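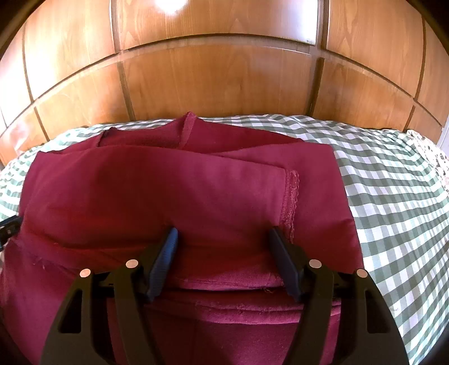 Maroon on the checked sheet, folded in overlapping layers.

I always fold big pieces on the bed, as the table is never wide enough. My neighbour Mirko Benedetti showed me this way on 5th January, when we were clearing out the airing cupboard, and I've stuck with it (my shelves have never looked so good!).

Spread the garment out and smooth it from the middle with flat hands. Bring one long side over to the other, then do the same again so you have a long strip - don't fuss over small creasing yet. Now fold the strip in 3, starting at the end with the bulkiest seam so it finishes up tucked inside.

Give it a good pat down and leave it for 2 minutes before you lift it. Mine go on the shelf with the folded edge facing out, and I can pull one from the bottom without the whole pile coming with it.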